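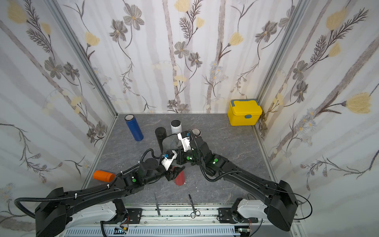 Does limescale in an electric kettle raise the electricity used per boil?
By very little. The element sits under or in the water, so almost all of its heat still ends up in the water. Scale mainly makes the element run hotter.

Home > Small Appliances > Kettles and Boilers
Thread: Scale on the plate, energy use and cutout trips

platewatcher wrote:
I keep reading that a scaled kettle wastes a large share of its power, so I measured mine. The kettle is a Drimeck with a concealed element under a flat steel plate. Water here in Suksawat is hard and leaves a crust inside a month.

Method: plug-in power meter, kitchen scale, thermocouple through the lid.
Water mass: 746 g
Start temperature: 22 C
Power at the meter, steady: 1354 W
Stop point: probe reads 100 C (not the auto shutoff, which lags by a different amount each time)

Heat needed by the water is 0.746 x 4.186 x 78, so 243.6 kJ. At 1354 W with no losses that is 180 seconds.

Measured, scaled: 194 s
Measured, after descaling: 191 s

Three seconds, or 1.1 Wh. At five boils a day it comes to 2 kWh a year. I would be glad to hear where the big numbers come from.

---

Tolland_R wrote:
They come from heat exchangers. In a gas boiler the heat has somewhere else to go. If scale blocks it from entering the water it leaves up the flue, and the loss is real. Someone copied the boiler figures into an article on kettles and everybody else copied the article.

In a kettle the underside of the plate faces a small pocket of dead air. Very little gets out that way.

---

hexnut_b wrote:
I don't agree that three seconds means anything. What is your repeatability? One run in each condition is not a measurement. Line voltage alone will move you more than that. Power goes with the square of voltage, so a one percent sag is two percent on power, and two percent of 191 s is nearly four seconds.

---

platewatcher wrote:
Fair. I did four runs in each condition and posted the means, which I should have said. Scaled runs were 193, 194, 194, 195. Clean runs were 190, 191, 191, 192. I let the body cool to room temperature between runs. The meter logs energy too, and the energy readings show the same gap, so voltage drift is not the explanation.

---

hexnut_b wrote:
That is better. I accept that there is a difference. I still would not quote it to one second with a handheld probe. Where the tip sits relative to the plate matters a lot in the last ten degrees, when the water is churning.

---

Boonsong Sangkhawat wrote:
The energy question is the less useful one. Look at plate temperature.

Take a plate of 100 square centimeters. 1354 W over that area is 135 kW per square meter. Scale conductivity depends on how porous it is, but use 1 W/mK. Half a millimeter of scale then gives a drop of 68 K across the layer, and a full millimeter gives 135 K. The steel has to sit that much hotter to push the same power through. The dry-boil cutout is a bimetal disc pressed against the underside, and it only knows the metal temperature.

So a heavily scaled kettle trips early with plenty of water in it. People throw the kettle out as faulty. I repaired small appliances for years and a good share of the "dead" kettles on the bench needed acid and nothing else.

---

marl_and_chalk wrote:
This matches what I have. My Handon cuts out before it boils, then works again after ten minutes. It started in September. Would that be the cutout and not the steam switch?

---

Boonsong Sangkhawat wrote:
Probably the cutout. Check it this way. Fill to the maximum line, start it with the lid closed, and note whether there is any steam when it stops. If it quits well short of a boil, the steam switch had nothing to respond to. If the reset takes several minutes, that also points to the disc. Steam switches on most designs can be pushed back down within a minute or so.

Look at the plate as well. Even gray or white film is harmless. What matters is a thick patch over the disc location, usually at or near the center. 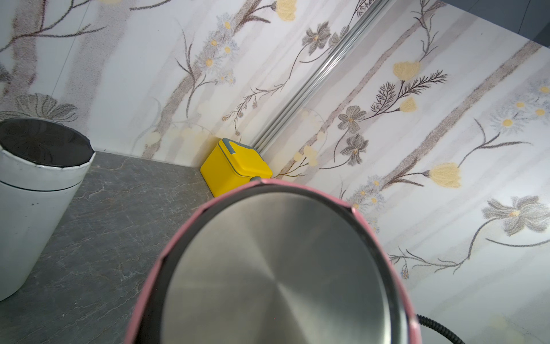 Pink kettle, brushed steel base facing out, coiled cord at right.

---

Tolland_R wrote:
One caution on Boonsong's figure. Kettle scale is rarely a continuous slab. It cracks and flakes, water gets into the gaps and boils there, and the effective resistance is lower than the solid calculation gives. 135 K is an upper case for a millimeter.

---

Boonsong Sangkhawat wrote:
Agreed for loose scale. Scale from a kettle topped up without emptying tends to be denser and stuck down. I have taken pieces off with a flat underside like tile. But yes, treat it as an upper case.

---

marl_and_chalk wrote:
No steam when it stops, and the reset took six minutes. The center of the plate has a raised crust. What concentration of citric acid should I use? The bag gives a dose per load for washing machines and nothing for kettles.

---

platewatcher wrote:
I used 40 g in the same 746 g of water. That is a five percent solution, near enough. Heat it to hot but not boiling, switch off, leave it half an hour, pour out, rinse twice.

On capacity: two moles of citric acid take up three moles of calcium carbonate, so 40 g of anhydrous acid can deal with 31 g of scale in theory. In practice you will run out of reaction rate before you run out of acid.

---

hexnut_b wrote:
I would not heat it at all. Calcium citrate is poorly soluble and gets less soluble as the temperature goes up. Boil a strong solution on a thick crust and you can swap carbonate for a citrate deposit that is harder to shift. Use it at room temperature overnight.

Plain white vinegar avoids the problem. Calcium acetate stays dissolved.

---

platewatcher wrote:
It also stinks up the kitchen and takes far longer. I have had no citrate deposit at hot-tap temperature. I agree that boiling it is a mistake.

---

Tolland_R wrote:
Two short soaks with fresh solution will beat one long one in either case. The first gets the loose material and fills up with calcium. Pour it away.

Sulfamic acid is the quick option. Denance sells it as crystals and the calcium salt is very soluble. Keep it off chrome and aluminum, and never mix it with bleach. Same goes for the others.

---

marl_and_chalk wrote:
Went with citric, warm from the tap, two soaks of half an hour on Tuesday. The first one fizzed hard for a few minutes. The crust over the center came away in one piece during the second. The plate has a brown ring left on it but no thickness I can feel.

It now boils to shutoff without tripping. Three full loads in a row, lid closed each time.

---

Boonsong Sangkhawat wrote:
The ring is iron, most likely, and does no harm. Empty the kettle after use and you will get longer between treatments. Standing water that is reheated over and over concentrates the hardness.

---

hexnut_b wrote:
Partly. Most of the carbonate drops out at the first boil, so it depends on how much fresh water goes in, whether or not you empty it. If you empty half a kettle every time and refill it, you bring in more calcium in total.

---

Boonsong Sangkhawat wrote:
Then boil only what you need and empty the small remainder. Drying matters too. Scale that is left to dry sticks down harder than scale that stays suspended and gets poured out.

---

platewatcher wrote:
I can test that one. Same kettle, a month of emptying and a month of topping up, equal volume boiled, weigh the dry body before and after. My scale reads to 0.1 g, so it should show. Will post both weights here.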